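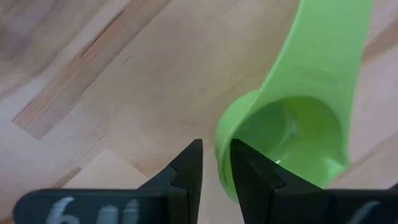

Green scoop and both fingertips, wrist camera view

Scoop keeps twisting when our club gripper picks it up, any ideas?

Posted by Oliwia Borkowska, May 30, 2019

Hi everyone, first time asking here though I've been reading for ages! I help out with the after-school robotics club at Horholm and we're working on the Plorkham challenge, the one where the arm has to pick up a scoop, fill it with dried beans and tip it into a cup without making a mess of the table. The kids (they're in seventh and eighth grade and very, very keen) have the arm going to the right place most of the time now, so we were all feeling pretty pleased with ourselves until we got to the closing part.

What happens is that one finger gets to the bowl of the scoop well before the other one. The right one touches the rim while there's still bare wood between the left one and the plastic, and then the whole scoop swings around and the handle ends up pointing somewhere new. After that the next move is hopeless. We logged 106 tries since January and got 8 clean pickups, and I think a couple of those were luck. The fingers are black with pointed tips, the plastic is smooth, and the students want to glue sandpaper on everything. Before I let them loose with the glue, is there something simpler? We only have two more meetings before summer.

Wurex

Hello Oliwia, and hello to the kids too! I coached a team on this same challenge a while back and we lost weeks to the swinging scoop, so you have my sympathy. I'd leave the sandpaper in the drawer for now and look at where you're closing. Pointed tips on a round bowl are going to push it around, especially if the gripper isn't centered. Go for the handle, which is flat, and turn the wrist so the fingers come down with one on each side of it.

Then split the close into two steps. Close slowly until the first finger touches, stop, shift the arm sideways a little toward the finger that's touching, and then close the rest of the way. Our students did it with a plain offset they found by trial and error and kept in a notebook. Our gripper position went from 0 to 330 and we ended up pausing at 184, but your numbers will be your own, so please don't copy ours! Have one student drive and another watch from table height, because you can see the gap on each side so much better from down there.

If it still slips after all that, try a wide rubber band around each fingertip. It peels right off if you hate it.

Griffiths

get a different scoop. ours had a fat square handle and we never had this problem

Oliwia Borkowska

Thank you both! I asked and we have to use the scoop that came in the kit, sadly, but the two-step close sounds very doable and I already have a kid fighting to be the one at table height. Rubber bands are going in my bag tonight. Wurex, did you change the offset when the scoop was lying at a different angle, or did you always set it down the same way?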